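Home Reviews Furniture Kitchen Storage Contact

Vallora work table, white top: a second opinion

Reviewed by Madhu Dixit, 22 Mar 2024

Vurosen sells the Vallora as a table that "cleans itself up in a wipe." I have owned enough white furniture to doubt that, so I paid my own $126 and put it in the back room in Heywood.

Assembly took one evening. The legs go on with an Allen key, and three of the bolts needed persuading. One hole was drilled slightly off, which at this price annoyed me more than it should have. There is still a small wobble at the left rear leg — a folded bit of card cures it.

The box claims a load of 661 pounds. I have no way of checking and I don't believe it. With a sewing machine and two boxes of books on it, the top held level, and that is as far as I'll vouch. 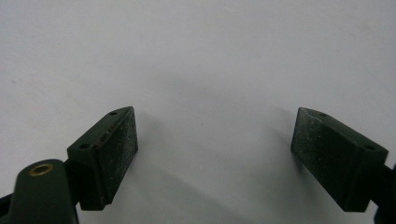
The finish is the part I expected to dislike. Glossy white tops throw the ceiling light straight back at you, and I sent one back to a shop in Clotinbridge last May for that reason. A matte surface as plain as this pale one, going a softer gray toward the bottom and right, is easier to live with under a lamp. Whether it stays that way after a year of coffee cups is another matter, and Vurosen's care leaflet is vague on stains.

I'd give it 3 out of 5. Wait for a sale, and check the bolt holes before you throw out the carton.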